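Festus attic setup: README

Last revised May 9, 2022

Hello, and thanks for picking this up! This file goes with the Festus attic setup, the simulated two-armed robot and room that we use for getting things on and off a low cabinet. Sota Kawaguchi built the first version, Kiyoshi Nakajima rewrote the arm settings, and I (Itsuki Ogura) look after it now, so if something is confusing in the text below, please blame me and write to me.

What you get

The robot file, the room file, a folder of starting poses, and a small checking script called check_rest. There is also a folder named old_wrists, which you can leave alone unless you need to replay runs made before we changed the wrist limits last September. I keep meaning to move it somewhere else and never do.

Before your first run

Load the room first and the robot second. The other order works too, but the base will settle a hair into the floor and you'll spend an afternoon wondering why the reach feels short (I did exactly this, twice). Let the simulator take 1000 steps with the motors holding still, then run check_rest. It prints one line per joint, and every line should end in "ok". If a shoulder line says "drift", raise the damping on that joint a little and start over from the load.

Rest pose

We start every run with both arms bent up in front of the body and the fingers pointing at the ceiling. Shinji Murakami and I went back and forth on this for quite a while, and I still think it's the right choice for such a tight room. With the arms hanging down, the elbows have to swing out before they can come up, and the sloping ceiling and the cabinet don't leave much space for that.

Head view

The head camera sits high enough to take in the robot's own pale body and both grippers at rest, with the cabinet behind them. If you change the neck angle, do it in the robot file and not in the viewer, or the change will be gone the next time you load.

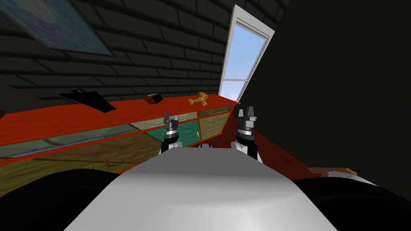 When you have the neck where you want it, save the pose under a new name and run check_rest again. Then try one slow reach with each arm toward the red-orange cabinet top, left arm first. The toy airplane makes a nice target for practice, though its wings can catch a fingertip if you come in too low.

Known trouble

Contacts get jumpy if you cut the solver down below 10 passes. A full reset takes about 4000 steps on the older settings, so be patient with those.

Tarık Tatlı is working on a cleaner finger model and would love to hear from anyone with closing problems. Please send him the pose file along with your note.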